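The desk-reset people want me to believe that a bare white table will fix my Tuesday. Mairéad Fahy, who charges 700 for an afternoon of taking things off other people's desks, calls it "surface amnesty." I call it moving the mess to the floor.

Her method allows one shallow tray. Everything you can't part with goes in it, and whatever won't fit goes away. I asked where "away" was and got a long answer about intention.
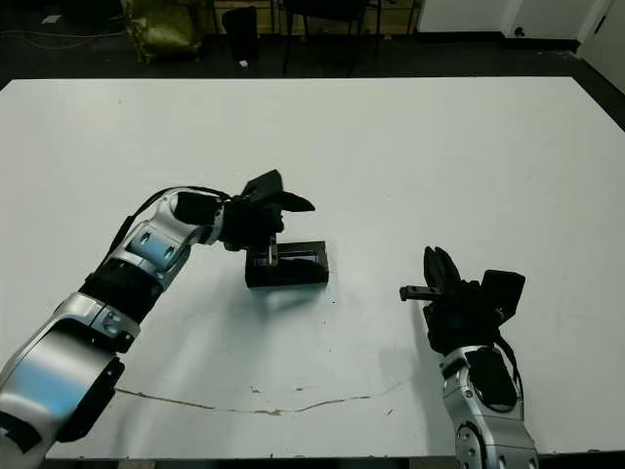
## The case against white

White tops look terrific in catalogs. Live with one and you meet every scuff, speck and hairline mark personally. Declan Lenihan, a furniture repairer, gets more calls over pale tables than any other kind. "People buy them to feel calm," he told me. "Then they start wiping."

He would take a darker top and a decent chair, and spend whatever is left on drawers. I can't fault the order.

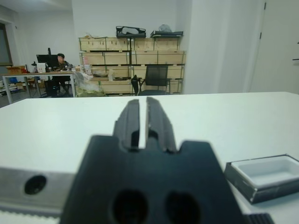

The tray bothers me more. A shallow box is fine for pens and keys, but its low sides mean it is full by lunch, and a full tray is a pile with a border. Fahy says to empty it every evening. If I were a person who emptied things every evening, I wouldn't have needed the tray.

I did try it for 20 days. My desk looked better. The bag beside it got heavier, and I still haven't found the stapler.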